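Friends of the Flarkow Path
Minutes of the spring meeting, 2026-05-03
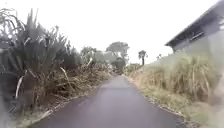

The path, with the big spiky plant on the left.

Present: Marta Pavliuk (chair), Solomiia Antoniuk (minutes), Demyd Lysenko, Lụa Hồ, Khrystyna Lytvynenko, and 9 members.

1. Minutes of the March meeting
Approved with one fix: the bench money came to $377, not $337. Thanks to Khrystyna for catching it!

2. Left edge of the path
Long and very happy discussion. Everyone likes how the asphalt is looking, smooth and dark all the way toward the far bushes. Next job is the left side, where dry stalks and dead leaves are heaped along the edge. Demyd would like them raked back and hauled off before the summer walks begin. Lụa asked that a few piles stay farther in for the beetles and wrens, and the meeting loved that idea. Agreed: clear the edge, leave a little behind the growth.

3. The spiky plant
It stays! Marta had a note from a neighbor asking us to take it out. Solomiia said it is the best thing on the whole walk and her kids use it as their turnaround point. Vote was 12 in favor of keeping it, two against. Demyd will trim leaves on the path side only, with long gloves. The pale stalk low down in the plant can come out at the same time if it is dead. Khrystyna will check first.

4. Dirt strip
The strip between asphalt and plants has debris scattered on it. Lụa has offered to sweep it with her push broom (wonderful, thank you) and wants one helper with a wheelbarrow.

5. Painted line
Khrystyna asked whether we want a center line for bikes. Lots of opinions, most of them fond of the plain surface. Held over to next time.

6. Supplies
Brusta Hardware has 50 yard-waste bags put by for us. Marta to pick them up. Loppers are still at the Fakness shed, key with Demyd.

7. Other business
Lụa is bringing plum cake to the cleanup. Solomiia to post the cleanup day once Demyd confirms the truck.

Meeting closed with coffee.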